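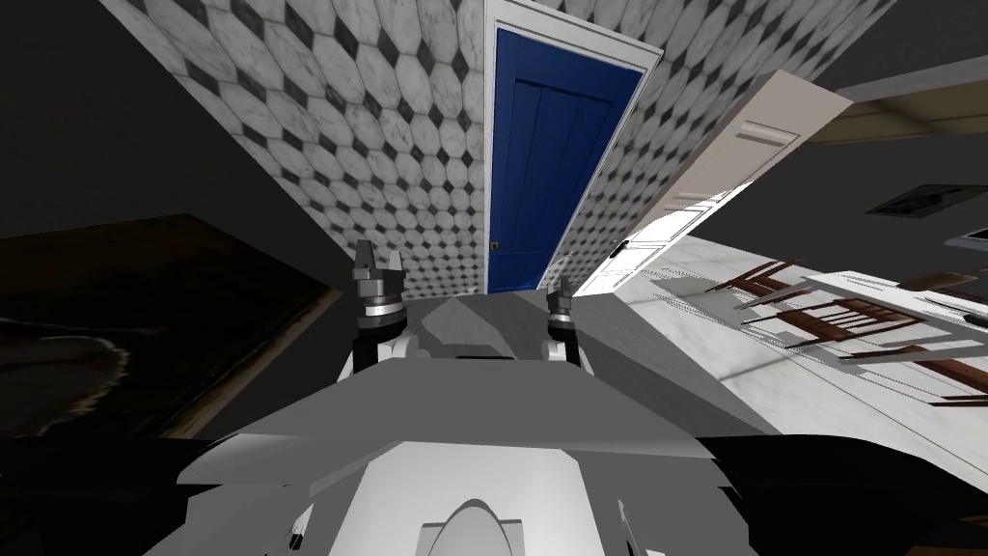

A rule for a domestic robot has to say when it applies, and doors are where most draft rules fall down. Is a robot "at" a door when it can see it, when it can reach it, or when it has hold of the handle? The safety lead at Grerlow has spent most of this year on that question for the Bisia code, a voluntary set of working rules for two-armed robots in homes. Much of the checking is done in simulation, in rooms like the one with the blue door in a tiled wall and a cream door standing open beside it.

December
By the Zirnen newsroom

The code runs to 37 clauses, and nine of them deal with doors. I asked why so many.

"People treat a door as an object to be opened," she said. "In a house it's also the place where somebody may walk in. You can't see them and the robot can't either. So we wrote the clauses for the person on the other side first, and the handle came later."

Under the current draft, a robot must slow down once any part of it is within 50 centimetres of a door, open or shut. It has to stop before contact and check the floor on its own side. Only one hand may be on the door at a time. The other arm stays still, in view of the robot's own cameras, and may not be used to prop anything.

She admits the last point was argued over. "Two hands is quicker on a heavy door. We know that. But if someone pushes from the far side while both grippers are busy, you've got nothing free and a lot of metal in a narrow gap. I'd sooner have the slow version."

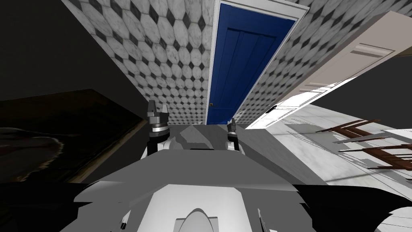
Both arms forward with the blue door ahead, in simulation.

Simulation has its own section in the code. A developer may use it to show that a clause is met, but has to keep the runs that went badly along with the ones that went well, and say which version of the room was used. Rooms have to include clutter. Chairs must be tried in positions other than tucked neatly under a table, and a test set made up only of tidy rooms will be sent back.

"We had one submission where every chair was exactly where a catalogue would put it," she said. "Very nice to look at. I have two children, and I've never seen a floor like that."

I asked whether a simulated door can tell you anything about a real one that sticks in damp weather. She said it can't tell you much about that. The code therefore asks for a physical check as well, on a door the developer hasn't used before, with a person standing by the stop button throughout. Simulated runs can cut down the number of physical checks but can't replace them.

Then there's the question of doors that are already open. Early drafts left them out, on the grounds that no contact was needed. They went back in over the summer. An open door can swing, and an arm carried wide may catch its edge on the way past. Arms must now be drawn in before going through, and the robot has to treat the door as something that might move.

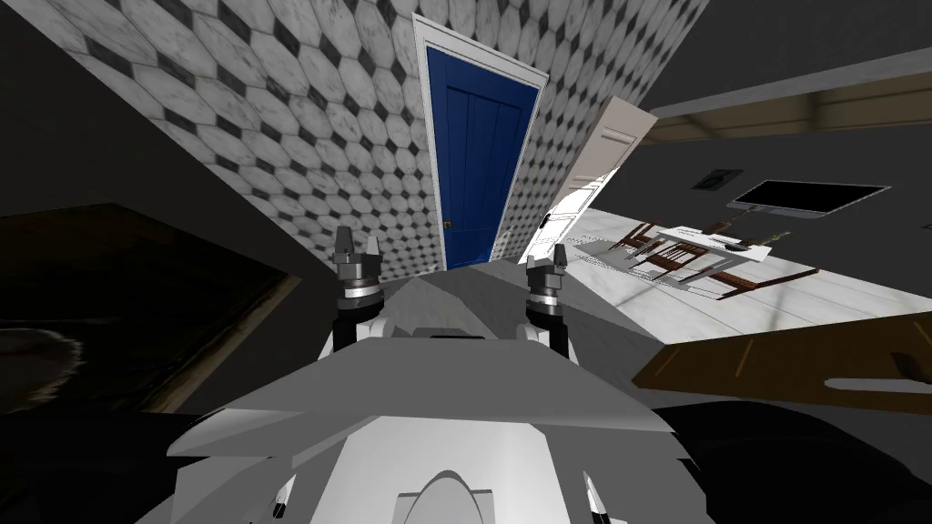 Nieto, which sent in comments on the draft, would go further and argues that drawing the arms in should be required for the whole length of a hallway, with the speed limit to match. Its submission says a rule that starts and stops every few steps is hard to test and harder for a householder to understand.

She has some sympathy with that. "They're right that it's fiddly. But in a small flat the whole place is hallway, more or less. If you apply it everywhere, the robot crawls all day and the owner looks for a way to switch the limit off. Then you've lost the rule altogether."

The compromise on the table is a clear signal, a light or a tone, whenever the door rules are in force. The wording isn't settled and she wouldn't guess at it. The next draft is due in the spring, and companies already following the present one will be given time to change over.

128 shares
2 comments

Related
Who holds the stop button? Staffing a home robot trial
Keeping failed runs: what the Bisia code asks for
Stairs, thresholds and rugs: notes from the last draft
Grerlow opens its clutter rooms to smaller developers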